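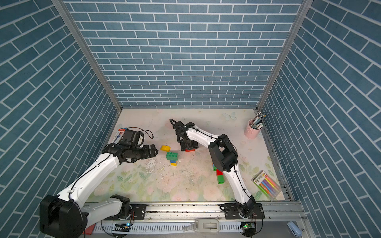 Minutes and Agendas

Muvcombe Allotment Society
Minutes of the March meeting, upstairs room, 7:30 p.m.

Present: Britta Thiele (chair), Deming Qian (minutes), Qiuyue Luo, Cyprian Brzozowska, and eight plot holders, one of whom had come for the Lercombe choir and stayed out of politeness.
Apologies: Yanling Xie, who sent a two-page letter instead.

1. Minutes of the last meeting
Approved, after "manure" was corrected to "mature" in item 5. Cyprian preferred the original.

2. Water
The meter at the lower gate reads 3123. Qiuyue said this was high for winter. Cyprian said it depended what it read before. The previous reading was written on the shed door, which has been painted. Qiuyue will read it again in two weeks and put the number on paper.

The standpipe by plot 3 still drips. Beltard quoted for a new valve and separately for coming out to look at the old one, and the second figure was larger. Agreed to buy the valve. Cyprian will fit it. Britta asked that the water be turned off first this time.

3. Yanling's letter
Read aloud by the chair, with pauses. The main points were the height of Mr. Fu's bean poles, the shade they cast, and the general direction of society. Mr. Fu said the poles were bare until May and could not be casting much. It was pointed out that the rules give a limit for hedges and sheds but none for beans. After some 3 proposals of wording, the matter was put off until there are beans.

4. Seed potatoes
The order has arrived and is in Deming's garage, where it is welcome until the end of the month. Members are asked to bring their own sacks and to take the variety they ordered. Last year's trading was lively but left one member with only salad potatoes — he has not let it go.
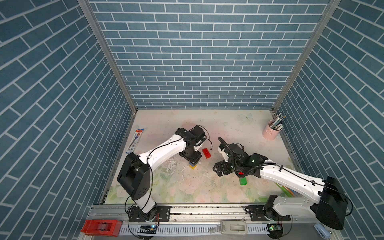
5. The Lercombe boundary
Lercombe say the compost bays are a yard over the line. Britta has found the old plan, which shows the line running through a coffee ring. She and Qiuyue will walk it with their secretary, and will bring string.

6. Any other business
The lost glove is still on the notice board. It is a left.
Plot holders are reminded that the padlock code has changed and that shouting the new one across the site defeats the purpose.

Meeting closed at 9:10 p.m. Next meeting in the same room. Deming to bring the good kettle.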